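Skenwood Community Help > Workshop and Automation > Grippers and hands

Five-finger hand or plain two-jaw gripper for bottles?
Posted by Shabani Nzioka, 5 Jan 2023

We are choosing an end effector for a bottle-handling bench and I can't get a straight view from anyone who isn't selling something. The job is dull: pick up small plastic bottles lying on their sides at any old angle, stand them up, put them in a tray. Our arm is already bought, so please don't tell me to change it.

The choice is between a Flidadora five-finger hand and a Shirima parallel gripper with soft pads. The hand costs a great deal more. The rep says it will "adapt to anything", which I have heard before about a vacuum cup that couldn't hold a carrier bag. Has anyone had both on the same bench? I'd also like to know if a wrist camera is worth having, and whether plastic covers on the arm get in the way.

3 replies

Zulmira Mota
Member, Wornton

I've had both, same bench, same bottles. I went in expecting the hand to be a toy and came out thinking it is a rather good toy.

What it does well is close round a bottle that isn't lined up with it. The jaws want the bottle square on, or near enough, and if your vision is a few degrees out they push it along the table or squirt it out sideways. The fingers are more forgiving. What the hand does badly is let go neatly. It opens one finger a touch later than the others and the bottle rolls, so the standing-up part of your job is where you would lose all the time you had gained. Ask the rep to show you the release. They always show you the grab.

On the camera: yes, have one, but look at what it sees once something is in the hand, before you pay for it. The demo footage is nearly always of the approach, when the view is lovely. Ours, once the fingers are closed on an orange bottle, gives you this, with the wrapped forearm lying right across the left side and hiding part of the bottle:

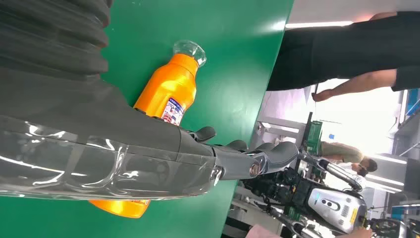 What I'd check, in this order

1. The view with the hand closed. You can make out the neck and clear cap up top and the rounded base below the arm, but the stretch between is behind the arm and the film. If your software needs the whole outline to work out the angle, a wrist camera on its own won't do. We added a fixed one overhead and most of the arguing stopped.

2. Glare. Clear film throws bright streaks under strip lights, and so does a shiny bottle. Two of our "detection faults" were reflections. Turn the lights off on one side before you blame the code.

3. The cover itself. Keep it if you handle anything that leaks. Pull it snug, tape it away from the joints, then run the wrist to both ends of its travel and watch for snagging. A loose cover will also wander into the picture as the arm turns.

4. The label. Can your camera read the small print while the bottle is held? I'd bet not. If you need the label, read it before the pick.

5. Your own bottles, full and empty. An empty one dents under a grip that a full one needs. Don't accept a demo on the maker's bottles.

For your job as written I would buy the jaws, spend what's left on the overhead camera, and borrow the hand for a fortnight if they'll lend it. If they won't lend it, that tells you something too.

T_Skelly

jaws. hands break. we had 14 tendon faults on ours between September and Christmas and the firm wanted it posted back every time

gantry_pete

Depends on the bottle really. Round ones are fine with a V-shaped pad, which you can print yourself. Has anyone asked what happens with square ones? I wouldn't trust a grip force figure from any brochure, they measure it on a steel bar.

I can't help with the camera, we do it all with a chute and a stop block. A chute won't care what angle the bottle arrives at, and it cost us less than the cable for your hand would. Worth a thought before you spend anything.

Comment from Shabani Nzioka

Thanks all. Zulmira, I asked about the release and the rep has gone quiet. Bottles are round, Pete, but they come in two sizes, so I'll try the V pads on both. No room for a chute, sadly, the tray is on the wrong side of the bench and the bench is bolted down.

Thread 2403. Replies are still open.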